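Category: Desk Stations / Operator Set-up
4 comments | 34 shares

Section 4. Setting up a demonstration desk
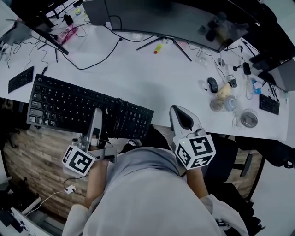

Fig. 4. Operator seated at the desk with a gripper in each hand, full-size keyboard in the middle.

This section applies to Clerkolex stations where a clerk records desk tasks with the hand-held grippers. Recorded tasks are passed to the Unstead arm cell, which takes over the routine part of the work once a supervisor has approved them.

4.1 Before you start

1. Sign in at the station and open the task list. Select the task by number (keyboard sorting is task 333).
2. Sit square to the desk with both forearms free to move. Push long sleeves back from the wrist.
3. Take one gripper in each hand. The marker cube must stay fixed at the base of each gripper.
4. Check that the black patterns on the cubes are clean. Wipe with a dry cloth only.
5. Place the item to be handled within reach of both grippers. Monitors and other desk equipment may stay in place.

CAUTION: Keep fingers and loose cords clear of the gripper fingers when closing them.

CAUTION: Do not lift a keyboard by its cable. If the cable is coiled on top of the keys, move it with one gripper and hold the keyboard with the other.

4.2 Recording

1. Start the recording from the task list and wait for the tone.
2. Carry out the task at your normal pace.
3. If you drop an item, pick it up and carry on. Mark the recording "recovered" when you finish.
4. Stop the recording before putting the grippers down.

NOTE: Drinks are allowed at the desk if they are kept to the side, outside the working area.

4.3 Changes to clerk duties

Sorting and cable tidying move to the arm cell after sign-off. Clerks keep fault checks, labelling and any item the cell rejects. Time spent recording is entered as regular hours under the Iltport code and does not count toward individual output targets.

Recordings are used for task set-up. They are not used to rate an operator's speed. Questions about duties or rosters go to Nives Melis. Faults with grippers or markers go to Tiziana Rizzi, with the station and task number.

Next: Section 5. Reviewing rejected items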